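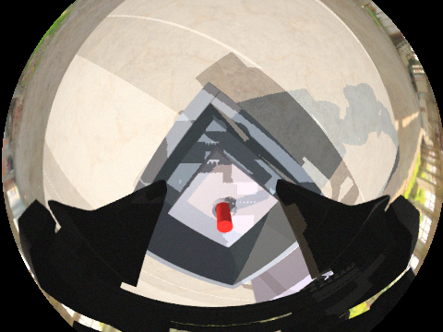 Computer-rendered view of a red peg standing in a collared hole.

Constructive technology assessment (CTA) is a family of methods for bringing questions about the social effects of a technology into the work of designing it. It belongs to the wider field of technology assessment, from which it differs mainly in timing and in who takes part. Classical technology assessment produces advice for a parliament or ministry on a technology that is already fairly well defined. CTA is carried out while design choices are still open, and its results are addressed to the people making those choices as well as to outside bodies.

Background

The approach took shape in the Netherlands during the 1980s. It drew on studies of innovation which treated new devices as the outcome of many small selections made by engineers, buyers, insurers and regulators. If those selections shape the final product, it was argued, they can be influenced by widening the range of people consulted when they are made.

A recurring theme in the literature is the problem of control. Early in the life of a technology, changes are cheap but the effects are hard to foresee. Later, the effects are plain but changes are costly, as suppliers, standards and working habits have settled around one version. CTA does not claim to remove this problem. It spreads assessment over the whole period of development, so that some adjustment remains possible at each stage.

Methods

Most CTA exercises combine desk research with meetings. The desk research usually includes a history of earlier products in the same line, a map of the firms and public bodies involved, and interviews. From this material the analysts write short scenarios, each following one possible path of development through the reactions of other parties. Scenarios are kept close to present conditions and seldom look further ahead than a decade.

The scenarios are then used in a workshop. Participants are drawn from two groups, those who develop the technology and those who will buy it, regulate it, work with it or live near it. The usual length is one or two days. Discussion is recorded and a written account is returned to all participants for correction.

Other methods in use include:

– strategic niche management, in which a product is tried under protected conditions before general sale;
– dialogue workshops with lay panels;
– placement of a social researcher within a laboratory or design office, sometimes called embedded assessment.

Example of application

The Dresta programme examined automated assembly in small manufacturing firms. It was run from the Vovden institute, with the engineering firm Sileck as industrial partner, and lasted 2 years. The programme held 9 workshops and collected 112 interviews with fitters, supervisors, machine builders and safety inspectors.

Its final report noted that machine builders and fitters held different views of what counted as a fault. Builders recorded a fault when a part was not placed within tolerance. Fitters also counted any stop that required them to leave another task. Sileck changed its fault log to show both figures. A further proposal, to give fitters a say in the setting of cycle times, was not taken up. The Henriques review, commissioned after the programme closed, judged that the workshops had altered 2 design decisions and that their effect on purchasing policy could not be shown.

Criticism

Critics have raised several objections. Participation is normally by invitation, and groups without a formal organisation are often missing. Firms may agree to take part only when the main decisions have been made, in which case the exercise serves chiefly to prepare the market. Others hold that CTA leaves aside the question of whether a technology should be developed at all – a matter which its supporters regard as belonging to elected bodies.

Evaluation is also difficult. Changes in a design may have many causes, and comparison with a project that had no assessment is rarely possible. Published evaluations therefore rely largely on participants' own accounts.

See also

Participatory design
Responsible innovation
Risk assessment
Technology forecasting

Contact the editors | Copyright and reuse | Back to top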